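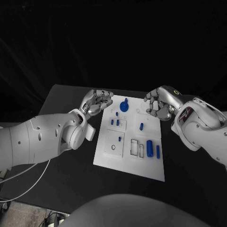 Notes for the talk on fitting boards, Brilavdale, April

Slide 1. Good afternoon. I am Vignesh Fernandes. Speak slowly. Thank Eduard Koubek for the invitation.

Slide 2. What I mean by a fitting board: a flat plate with holes, slots and small raised plates, and loose parts that belong in them. People in Arnum use them to practise fine hand work. Ask who has used one at school.

Slide 3. Why white and blue. A small part must be easy to find with the eye. Our first board, Pestum, was grey with grey parts, and we lost many minutes in looking. Pause here for the laugh, if it comes.
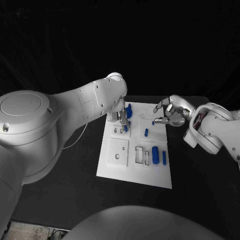
Slide 4: White board on a dark table, with small blue parts.

Leave this slide on the screen for a while. Mention the pegs. A short peg is harder than it looks, as the fingertips cover the hole at the last moment. The advice from our trainers is to hold the peg high and to look from the side.

Slide 5. Results from the Bunnag course. We recorded 2,833 attempts with pegs and 1,049 with round parts. Most mistakes were of 2 kinds: wrong angle, and letting go too early. Do not read the whole table.

Slide 6. What we would change. Wider edge on the slots. Marks for the holes should be darker. A tray for the parts that wait.

Questions, roughly 3 minutes. If there is a question about price, send it to Eduard.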